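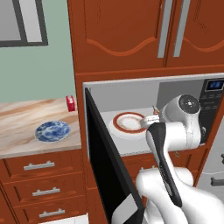 The quiet joy of a tidy group chat

Hortensia Quintero has 1,416 unread messages and she couldn't be happier about it.

They're all in one place, for a start. Last winter they were spread across three apps, two email threads and a neighbourhood page that had long ago been taken over by people selling trampolines. Quintero runs the message groups for the Damgate Walking Club, and in February she sat down with a pot of tea and decided to start again from scratch.

"I'd missed a message about a cancelled walk," she tells me. "So I stood in a car park for an hour with a thermos. After that I read every settings menu I owned."

I love this kind of story, because I've spent far too many of my own evenings in settings menus and I think they're some of the most rewarding reading on a phone. Most of us set up a group chat in a hurry, give it a silly name and never look at it again. Then it grows. Someone adds a cousin, someone posts forty holiday photos, and the one message you needed is somewhere above the lot.

Quintero's fix began with splitting the club into channels. She chose Usora, a messaging app that lets you keep several channels under a single group, and settled on four: walks, lifts, photos and chatter. Walks is locked so that only the leaders can post. Chatter is open slather, and it's by far the busiest.

"People worried it would feel bossy," she says. "Then they found they could mute chatter and still get told about the walks, and that was the end of the grumbling."

Muting is the feature I'd tell everybody about if I could. In most chat apps you can silence one conversation for a few hours, a week or for good, and the others carry on as usual. The other members generally aren't told. You can be the most devoted member of your family group and still have it on mute from nine to five, and your aunt will be none the wiser!

Mentions are the other half of it. If you type the @ sign and someone's name, many apps will let that message through even when the chat is muted, so a muted group can still reach you when it really needs you. The Damgate walkers have a rule that you only tag the whole group if the time or the meeting place has changed. It's been broken twice, both times over a lost dog, and both times everyone was very nice about it. (The dog was at the bakery.)

Then there are pinned messages, which deserve a small parade of their own. Pin the meeting point to the top of the chat and you'll stop being asked where the meeting point is, or at least you'll be asked less. Quintero pins one message per channel and swaps it on Sunday nights. She tried pinning 12 at once and found people scrolled straight past the lot.

It scales up, too. Christodoulou, a family-run plant nursery two suburbs over, moved its customer group onto the same sort of set-up this year. The group has 3,000 members and used to be a single thread, with frost warnings squeezed in between questions about lemon trees. Now the frost warnings have a channel to themselves. Staff rosters live somewhere else altogether, in Workine, so the casuals no longer get a customer's aphid photos with their breakfast.

If you fancy having a go, pick the noisiest group you belong to and open its info page – usually a tap on the name at the top. Have a look at who the admins are. In a surprising number of groups the only admin left years ago, or changed phones and never came back, and you may need to start a fresh group and invite everyone across. Do that on a quiet evening. Leave the old one up for a week or two with a pinned note pointing to the new one, and expect a couple of stragglers.

Names matter as well. Quintero's old group was called "Saturday!!" even though the club had moved to Wednesdays, and she reckons it cost them at least one new member who couldn't do weekends. The new one is called Damgate Walkers, and the day is in the description, where it can be changed without a fuss.

As for those 1,416 messages, they're all in chatter. She's saving them for a train trip.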